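We use cookies to keep this site working and to count visits. Accept all | Manage settings

Speaker notes: House rules for a shared gripper cell
Posted July 19, 2026 by Akosua Quaye

Opening. Say who I am and that the rules were drafted with Elikem Boateng at Punbridge. They apply to single-arm bench cells with a wrist camera. Mobile bases are out of scope; Zeyu Long covers those after the break.

Start with the point people skip. A risk assessment belongs to the application, so the arm, the gripper, the workpiece and the bench are assessed together. Change the gripper and the assessment is reopened. Change the workpiece from foam to timber and it is reopened as well. At Skistorness we had 22 recorded changes in one year and 8 of them had no paperwork behind them. Pause here for questions on what counts as a change.

Rule one, approach height. The hand stops above the work with fingers open before any descent. The stop is a programmed waypoint with a name, and the name appears in the log. Operators may not edit it from the pendant.

Rule two, cable routing. Leave enough slack for full wrist rotation, and check the loop at both ends of travel. A cable that clears the bench at the home position can still catch on the work at the far corner. Connectors near the wrist are inspected at the start of each shift.

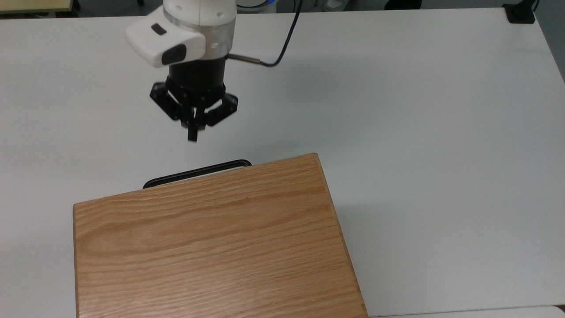 Gripper open just beyond the far edge of an oak-finish board, with the cable arcing up from the right of the flange.

Point to the cable first, then to the fingers. Ask the room which way the cable would move if the wrist turned. Allow a minute.

Rule three, clear bench. Only the workpiece, its fixture and items listed on the job card stay within reach of the arm. Clamps at the table edge go on the card too. They get forgotten because they stay put for months — and then a new path goes past them.

Rule four, camera window. Wipe it with a dry lint-free cloth, then run the reference check. If the check fails twice, stop and call the cell owner. Do not re-teach positions to make up for a dirty lens.

Rule five, finger wear. Eshun cells replace fingertip pads at 2,000 cycles. That is our own limit and should not be copied without a test on your parts. Selorm Ackah has the test sheet.

Sign-off. Each change needs 2 signatures, one from the person who made it and one from someone who did not. Wumpini Aryee keeps the register. Blank forms are on the side table; take one before the practical session.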